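From: Analyn Dalisay
To: vurncombe-robotics list
Subject: Re: [vurncombe-robotics] Grororis trial, is it worth the money?

On Friday, May 22, 2026, Lorraine Stubbs wrote:
> Hello all,
> I have a quote on my desk for Grororis, the home simulation package, and
> I must tell Bridergate before the end of the month if we want it. The
> salesman is very keen and I am not able to judge what he says. I believe
> Analyn has had the trial version since March. Does it do what it claims?
> Also, could it replace the second Brouwer arm, or would it only be
> something extra? I would be glad of a plain opinion, bad points included.
> Lorraine

Dear Lorraine, dear all,

Thank you for the question. I have used the trial for the arm group, and Keegan Sutcliffe has used it for the wheeled base, so I asked him to correct me where I am wrong. He corrected two things and they are already in the text.

First, what you get. Grororis is a set of furnished rooms with a simulated mobile robot inside. You write the same control program which you would write for the Brouwer arm, and a small adapter sends it to the simulator. There are 23 rooms in the home pack. Each room can be loaded with a room camera or with the camera on the gripper, or with both together. The quote which I received was for 20 seats, and I suppose yours is the same.

The adapter took me one afternoon to install. The manual says to install it before the room pack, but for me it worked only in the other order. Ruby-Lee Wihongi had the same problem on a different computer, so please write this down for the technicians.

The gripper camera is the part I like most. Our students always want to work from the overview, because everything is easy to see from there. Then they come to the real arm and they are lost. In Grororis you can switch the overview off. With the gripper open over the floor you have the two black fingers at the sides, wood grain between them, and the program must decide what to do with so little.
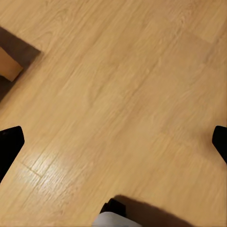

Can the gripper camera be moved to a different position on the robot?
The position is fixed in the home pack, but the angle of view can be changed in the settings file before the room is loaded.

I was surprised by how much the floor matters. The laminate has a shine, and in one area the boards look nearly white from the reflection. The robot also puts its own shadow on the floor. Tayla Mudgway had a student whose program looked for edges, and it reported many objects where there were only board seams and shadow. He was angry with the software for two days. Then he put in a step to compare two views, and his results became much better. On the real floor in our lab the same mistake would come, only slower and with more risk for the arm.

Now the bad points, as you asked.

Contact is weak. When the fingers close on something soft, for example a folded cloth, the cloth behaves like a thin board. For boxes and cups it is acceptable. If you want to teach grip force, please do not buy it for this purpose.

Loading is slow. On my office computer the largest room needs 31 seconds, and there is no bar to show the progress, so the students think it has stopped and they click again. Then it loads twice.

The help pages are written for people who know the product already. Support answers by email, politely, but normally on the next working day.

The furniture is fixed in many rooms. I can put loose objects on the desk or on the floor, but I cannot move the bed or the chest of drawers. Keegan minds this more than I do — his students plan paths, and after one week they know where each thing stands. He solves it by changing room often. The attic bedroom is the one he keeps for the assessment, because of the sloped ceiling and the narrow passage with the office chair between the drawers and the bed.

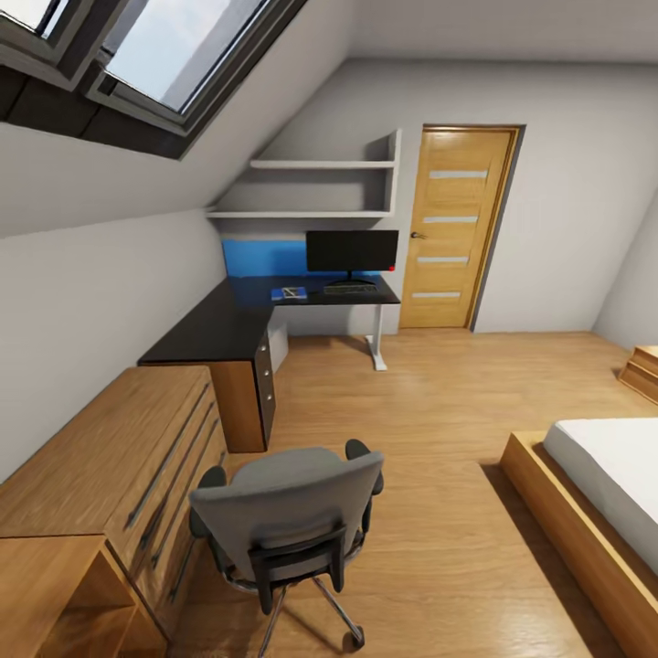

Grororis home pack: attic bedroom from the overview camera, desk at the far wall.

About your second question, the Brouwer arm. In my opinion Grororis cannot replace it. Our first arm dates from 1999 and it is used by every group, one after another, so the waiting is long. With the simulator the students come to the arm with a program which has already run, and they need less time there. But they still need the arm. If Bridergate can pay for only one thing, I would take the second arm and ask Grororis for a longer trial. If there is money for both, I would take the smaller licence and share the seats between the two groups.

One more thing about the quote. Please check if the adapter is included. In my papers it was on a separate line, in small letters, and the price on the first page was without it. Also ask what happens to the saved work when the licence ends. I asked this by email and the answer was not clear to me — maybe you will have more luck by telephone.

I can show you the trial in my office on any morning except Wednesday. Tayla has a short lab sheet for the floor exercise and she is happy to send it to anyone on the list who writes to her.

With kind regards,
Analyn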